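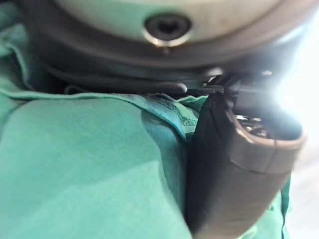 A gripper finger against hemmed teal-green fabric, seen from the wrist camera.

Kullthorpe Textile Services Sets Equipment Plan for Robotic Fabric Handling

KULLTHORPE, June 2021 – Kullthorpe Textile Services has approved a staged purchasing plan for robotic fabric handling at its Lastport plant. The plan covers gripper arms, wrist cameras, replacement fingers, guarding and operator training. Orders for the first stage will be placed in August.

The company has budgeted for 19 arms across two stages. Stage one equips the small-piece line, where hemmed cloths and drapes are separated and fed to the folding stations. Stage two extends the same layout to the large-piece line and depends on the results of stage one.

"We asked bidders to price the cell as it will run on the floor," said Leonora Salazar, director of plant engineering. "An arm price alone leaves out the fingers, the camera mount, the cable routing and the hours needed to set it up. Those items made up a large share of the quotes we received."

Bidders were supplied with a test set of 452 fabric pieces drawn from normal production. The set includes single-layer cloth, hemmed edges and pieces with stitched seams. Each supplier was required to run the full set twice with the same fingers fitted and to submit the wrist camera recordings along with the cycle data.

Moschos was selected as supplier for stage one. Its quote lists the arm, controller, two-finger gripper and wrist camera as separate lines, which allows the plant to reorder any of them individually. Integration work will be carried out by Kutwood under a separate contract.

Gripper fingers are treated as consumables in the plan. The budget assumes a planned change every 1749 operating hours, with an inspection at each shift handover. Inspection covers the contact surface, the fasteners in the fingertip and any buildup of lint. Spare fingers will be held at Lastport, and a spare camera will be kept for each group of cells.

Maricel Soriano, maintenance planning lead, said folded edges required the most attention during bid evaluation. "A hem is thicker than the cloth next to it, and the finger has to get in beside the fold without dragging it," Soriano said. "We wrote the finger profile into the specification and asked for drawings."

The specification also sets requirements for lighting. Glare on pale work surfaces can wash out part of the wrist camera view, so each cell includes a shielded lamp and a matte table covering. Both are costed in the base price.

Training is scheduled for 61 employees and will be completed before the first cells are released to production. The course covers safe entry, restart after a stop, finger replacement and camera cleaning. Line technicians will receive additional instruction in gripper calibration.

A decision on stage two will be based on stops per shift, spare parts use and maintenance hours recorded at Lastport. Funds for stage two are reserved but not released.

Suppliers may request the stage two specification from Charito Ambrosio, Purchasing, Kullthorpe Textile Services. Media inquiries should be directed to Aileen Fajardo, Communications.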